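He wanted it known right away that he'd do it again. I hadn't even sat down yet.

"Same thing, same words, same microphone," he told me, and pushed a bowl of pretzels across the table. "Maybe I'd stand a little closer to it."

If you follow late model racing at Sowerby you already know who I'm talking about, and if you don't, his name isn't going to help you much, and he asked me to leave it off anyway. "They've all heard me holler, they'll know." He's driven there for most of his life. Last November, after the final 200-lapper of the season, he climbed out in fifth place, took the track announcer's microphone and spent a good four minutes telling the grandstand what he thought of the new tire rule. Then he drove home and didn't answer his phone for two days.

The rule, for those of you who missed it (lucky you!), says every car has to run the Dimar spec tire, bought at the track, on race day. He'd been buying his from a guy in Gurkitthorpe for years.

"I'm not against a spec tire," he said. "Write that down, because people got it wrong. I'm against finding out about it from a piece of paper taped to the pit gate. I had a stack of good rubber in my trailer and it was garbage by lunchtime."

I asked what it cost him. He'd obviously been waiting for that one.

"$2,778. I can show you the receipts. That's my racing money through the summer."

And then there was the fine, on top of it. The track hit him for $600 for what the letter called conduct on the front stretch, and he paid it in person, at the window, in small bills – he's pretty proud of that part. I said some fans thought it was childish. He chewed on a pretzel for a while.

"Sure it was. I'm a grown man who drives in circles. What do they want?"
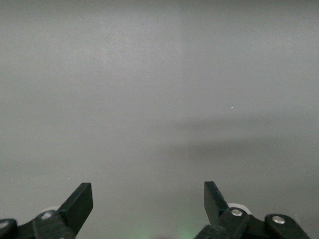
Plain light gray, with a soft shadow across it.

The reaction surprised him more than the fine did. There were nearly 1,000 people in the stands that night, and he figures half of them clapped and the other half have been writing to him ever since. One sponsor, the Pletness transmission shop, stuck with him. Another one didn't, and he wouldn't tell me which, though he did make a face.

"A lady at the gas station told me drivers should drive," he said. "I said ma'am, I was done driving. The race was over! I was on my own time."

I have to admit I've gone back and forth on this. I was in the stands myself, and I remember thinking he should've taken it to the drivers' meeting first. When I told him so, he didn't get mad at all, he just nodded.

"I took it to two meetings. You know what they gave me? A donut."

As of today, 9 Apr 2020, there's no racing anywhere near here and no date for an opener, so the tire argument is sort of frozen where it was. He's got the car up on stands and he's redoing the rear end himself. Will he run the spec tire when they open the gates again?

"I already bought a set," he said. "Don't put that in."

Then he thought about it and said okay, put it in.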